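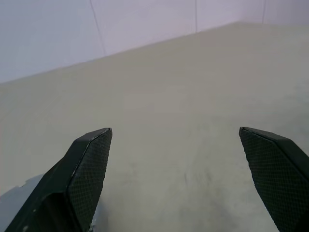 The pale flat surface against the far wall, Coelho open day

I had been meaning to get to the Coelho paper mill for years, and in May they finally opened the doors for a whole Sunday. What a place! You come down a steep lane from Wulura, past the allotments, and you hear the weir long before you see any roof.

Our group was led by Ignacio Iwasaki, who has made paper there for 34 years and still gets excited about a good sheet. We began in the rag loft, where old cotton and linen are sorted by hand. Buttons go in one tin, hooks and eyes in another, and the smell is a bit like a church jumble sale. From there it's down a very narrow stair (mind your head, I didn't) to the beater room.

The beater was my favourite thing of the day. It's a long oval tub with a heavy roller at one side, and the rags go round and round until they turn into something like thin porridge. Ignacio let us put our hands in – silky, and far colder than I was ready for. He judges when it's done by stirring a spoonful into a jar of water and holding it up to the window.

Then we all had a go at making a sheet. You dip the mould, lift it level, and give it a little shake forwards and sideways while the water runs out. My first came out thick at one corner and nearly bald at the other. My second was better, and my fourth I would happily write a letter on. They press them between felts and post them to you once they've dried, which I thought was very kind.

Upstairs there's a small show of watermarks, with 181 of them in drawers you can pull out yourself. Look for the Mosov heron, it's lovely against the light. I could have stayed in that room all afternoon, but the drawers are popular and there was a queue behind me.

Tea was in the old drying shed, with the shutters open on the river side and a very good seed cake. The last tour goes at 2, and the number 4 bus from Wulura stops at the top of the lane. Wear shoes you don't mind getting wet – the beater room floor is one long puddle.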